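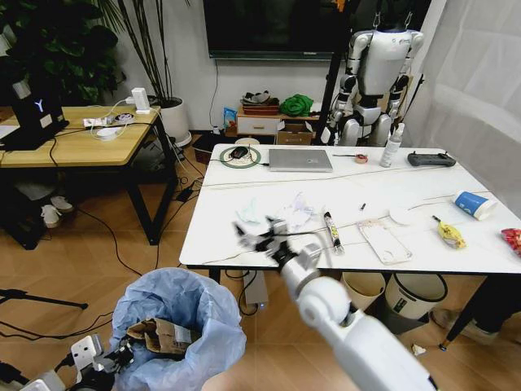

Two Hands, One Messy Table

By Ekow Laryea

Preneck ships its multi-fingered hand as a drop-in replacement for the one made by Brindard. The bolt pattern matches and so does the connector. Géza Medve, who runs bench trials at Tellico, spent most of May finding out what does not match.

The task is clearing litter from a tabletop into a lined trash can. Crumpled tissue, a paper cup on its side and a snack wrapper make poor targets for a hand. They deform on contact and weigh next to nothing, so fingertip force sensors report very little until the object is already crushed or gone. A laptop and a spray bottle stay on the same table, and the arm is expected to leave them alone.

Each hand was given 372 attempts on the same white arm, with the same controller gains. Medve logged a success only if the item ended up inside the bag. Items that landed on the folded rim counted as failures.

On cups the two hands were close. Brindard's closes more slowly, and Medve preferred it for that reason: a paper cup rolls when the first finger arrives early. Preneck's was better on flat trash. Its thumb reaches farther under the palm and can drag a wrapper toward the table edge before pinching it.

Tissue was bad for both. "The camera sees a large object and the fingers find a small one," Medve says. Lowering the approach height helped, at the cost of more knuckle contact with the table.

Wear is harder to judge. Preneck recommends new tendon covers after 2000 grasps - a figure the trial did not reach. One Brindard fingertip pad peeled at grasp 30 and was glued back.

Iker Paredes, who writes the control software, is less interested in the hands than in the delay between camera and wrist. He measured 700 milliseconds at worst, with both arms moving. At that figure, he says, finger design is a secondary matter. Tellico will repeat the trial with a wrist camera and keep both hands on the shelf until then.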